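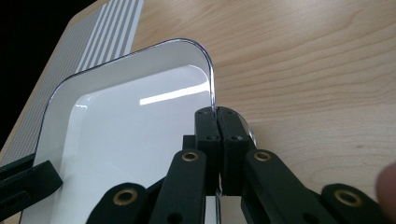 Penow Card Meanings is a plain-text data set of divination meanings for playing cards and two small oracle decks. It holds 376 records, one per card and orientation, with the sources kept apart so that readings from different traditions can be compared. Each record covers a card by itself. Position on the reading surface is a separate field, measured from a marked corner, and any flat surface with a clear outline will do: a folded cloth or a board. Users working without a fixed surface should leave the field blank.

Contents

cards.csv - one row per card and orientation
spreads.csv - 40 layouts, with position names and reading order
sources.csv - short code and full title for each source
notes.txt - remarks on disputed meanings

Fields in cards.csv

id: integer, never reused
deck: playing, wuvutano or fitstead
card: name as printed on the card
orientation: u (upright) or r (reversed)
keywords: separated by semicolons, lower case
text: meaning, one paragraph
source: code from sources.csv

Of the 376 records, 243 belong to the playing card set. The rest are split between the Wuvutano and Fitstead decks. Playing cards with a symmetrical face have no visible top, so reversed rows for these exist only where the source tells the reader to pencil a mark on the card. Do not fill the gaps by negating the upright text.

Wuvutano has 2 cards titled The Ferry. They differ in border color and carry different meanings. Match on id, never on card name.

Sources

Most playing card meanings come from the Kristiansen notebooks, typed up by Vilgot Løken. Spelling was brought in line with current American usage. Word order was left alone, including where it is awkward. Illegible words are shown as [?].

Known problems

The seven of clubs has conflicting keywords in two sources - both are kept. Layouts with overlapping cards list the lower card first, except the Fitstead cross, which follows its own booklet. Timing meanings ("within a month" and so on) are mixed into the text field and will move to their own column in July.

File encoding is UTF-8. Line endings are LF.

Last revised Tuesday, November 24, 2020.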